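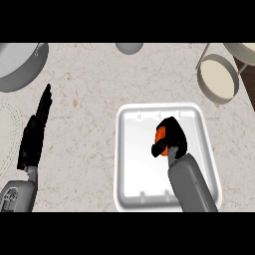

Page last changed: April, by A. Skála

Section 4. Setting up the Flistport water filter pitcher

Read this before you fill anything. The card in the box says the pitcher is ready in two minutes. We have set up a good many of them at the Arklow office and have yet to see it done in two minutes, unless you skip the soak, and then you get gray water.

4.1 Before you start

You need the pitcher, the lid, one cartridge, a clean bowl deep enough to cover the cartridge, and a sink. You don't need the cleaning tablets sold next to it on the shelf. Dish soap does the same job.

Check the cartridge number. The current pitcher takes the 504. The older Gunska cartridge looks the same and will drop into the hole, but it has no rubber ring and water runs straight down the side of it. If your water tastes no different after filtering, look at this first.

4.2 First use

1. Wash the pitcher, lid and upper tank by hand in warm water with a little soap. The box has a dishwasher symbol on it. Bjartur Østergaard put three lids through a normal cycle and two came out warped, so we are leaving our advice as it is.

2. Rinse until there are no suds left.

3. Take the cartridge out of its bag. Some black dust in the bag is normal. Loose grains are a different matter. If you can pour them out, return the cartridge.

4. Hold the cartridge under cold water in the bowl and squeeze out the air until the bubbles stop. Leave it to soak for 40 minutes. The card says 15. Try 15 if you like, but you will probably be back at this step.

5. Press the cartridge into the upper tank and turn it until it stops. It does not click, whatever the drawing shows.

6. Fill the upper tank with cold water and let it drain through. Pour this water away, or give it to a plant.

7. Repeat step 6. If the water still looks gray, do it once more.

CAUTION: Cold tap water only. Hot water ruins the cartridge, and you can't tell by looking at it.

CAUTION: The filter does not make unsafe water safe. If you have been told to boil your water, boil it and let it cool before it goes anywhere near the pitcher.

4.3 The change light

The light on the lid is a timer. It knows how many days have passed since you last held the button down, and it has no idea how much water you have poured. A person living alone will see it turn red long before the cartridge is used up. A family of five may be past the limit while it is still green.

To start the timer, hold the button until the light blinks twice. If it blinks once and goes out, the battery is low. The battery cannot be replaced, so at that point go by a note on the fridge.

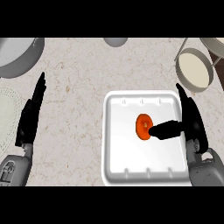 How long does a cartridge really last?

Plan on 400 liters with hard water. The 1,000 printed on the sleeve was measured with very soft water, and few kitchens have that. Going by taste is less reliable than keeping a tally, as you get used to the change.

4.4 Slow draining

A full upper tank should empty while you put the groceries away. If it is still half full when you come back from a walk, try these in order.

1. Take out the cartridge and soak it again as in 4.2, step 4. Trapped air is the usual cause.

2. Check the small vent under the lid. Clear it with a toothpick.

3. Replace the cartridge.

Note: Matěj Ševčík has asked us to mention the Jelínek descaling rinse, which is supposed to bring back a slow cartridge. We tried it on four. One got faster for a week. We can't recommend it on that.

4.5 If you go away

Empty the pitcher and keep the cartridge in a covered bowl in the refrigerator with a little water in the bottom. Do not let it dry out. When you get back, do steps 6 and 7 again. After more than a month, throw it out.

Next: Section 5, Cleaning the lid and spout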